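Schwarze Dose mit Kabeln innen – ausschlachten, aufheben oder zum Elektroschrott?

Haruna Hayashi
Hallo zusammen, ich räume seit dem Wochenende die Schublade im Arbeitszimmer aus (ihr kennt das, man fängt mit den Batterien an und sitzt um Mitternacht noch da) und bin an einem Teil hängen geblieben, bei dem ich nicht weiterweiß. Es ist ein mattschwarzer Zylinder, oben offen, mit einem etwas erhöhten Rand. Ich hätte ihn fast als Stiftebecher auf den Schreibtisch gestellt, bis ich hineingeschaut habe: Da sind Absätze wie Ringe, und ganz unten liegen dünne Kabel, rote und violette.
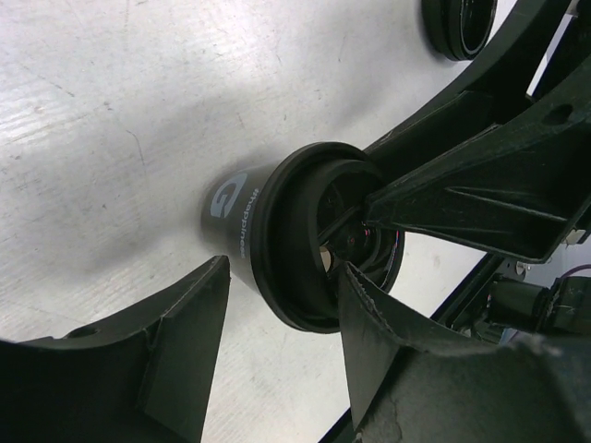 Mein Mann meint, das sei einmal ein kleiner Lautsprecher gewesen, ich hätte eher auf eine Lampe getippt. Außen ist ein großes hellgraues G aufgedruckt und daneben ganz klein das Wort »happiness«, aber damit habe ich beim Suchen nur Postkarten und Duftkerzen gefunden. Ein Netzteil, das dazugehören könnte, gibt die Schublade auch nicht her, und dabei habe ich wirklich jedes Ladegerät in der Hand gehabt.

Nun meine eigentliche Frage: Darf so etwas in den Restmüll, wenn der größte Teil Kunststoff sein sollte? Oder muss ich damit zum Wertstoffhof? Und falls jemand eine Idee hat, was es einmal war, würde mich das natürlich sehr freuen, ich werfe so ungern Dinge weg, die ich nicht verstanden habe.

Luzius Koller
Werbegeschenk, würde ich sagen. Habe von Duman mal so einen Lautsprecher bekommen, der hat einen Sommer gehalten. Weg damit.

Burgi Wallner
Liebe Haruna, bitte nicht in den Restmüll! Sobald Kabel oder sonst etwas Elektrisches drin ist, gehört das Ganze zum Elektroschrott, ganz gleich, wie viel Kunststoff drum herum ist. Bei uns nimmt der Wertstoffhof Kleingeräte kostenlos an, und viele größere Elektromärkte haben am Eingang einen Behälter dafür stehen. Frag am besten kurz bei deiner Gemeinde nach, die Öffnungszeiten ändern sich ja ständig.

Schau vorher aber noch nach, ob irgendwo ein Akku sitzt. Gerade bei kleinen Lautsprechern und Leuchten steckt oft einer im Boden, und der soll getrennt abgegeben werden, wenn man ihn leicht und ohne Gewalt herausbekommt. Wenn er verklebt ist, lass ihn drin und sag es den Leuten bei der Annahme. Und nicht mit der Schere an den Kabeln herumschneiden, das habe ich einmal bei einer alten Taschenlampe gemacht und mich sehr erschrocken.

Was es war, kann ich dir leider auch nicht sagen. Die Ringe innen könnten dafür da gewesen sein, dass etwas eingesetzt wird, eine Membran oder eine Lichtscheibe vielleicht, dann hättet ihr beide noch Chancen, recht zu behalten. Ich würde die Schublade einmal nach einem runden Einsatz absuchen, der oben hineinpasst. Bei mir lag der Deckel von so einem Ding zwei Jahre lang im Nähkasten.

Haruna Hayashi
Danke dir, Burgi! An einen Akku hatte ich gar nicht gedacht. Den Nähkasten nehme ich mir heute Abend vor, und danach kommt der Zylinder in die Kiste für den Wertstoffhof.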